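The Furkasside open evening had been on my list since I started building my own gripper at the kitchen counter, and I finally made it over in September (40 minutes on the bus, plus a wrong turn!). It's a shared workshop, and the build I'd come for is called Korletey: a handheld gripper you use to show a robot arm how to do a chore, so the arm can copy you later.

I'd pictured a bench full of sawdust. What I got was a round white table, a striped cloth to practice on and a whole lot of cables.

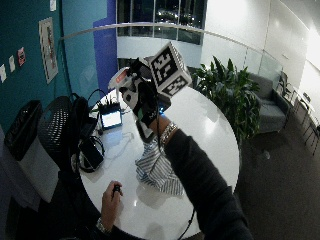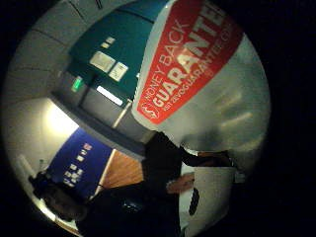
Korletey at the table, and the room through the gripper's own camera, GUARANTEE banner and all.

I asked far too many questions about the marker cube, and somebody very kindly drew me the mount on the back of a Pemeck flyer. Theirs is held on with 6 screws. Mine has two, and it wobbles, so there's my next weekend gone. I also had a go at folding with a gripper myself and was terrible at it – your wrist wants to do everything your fingers normally do.

Next open evening is over at Somville. I'm bringing my wobbly one.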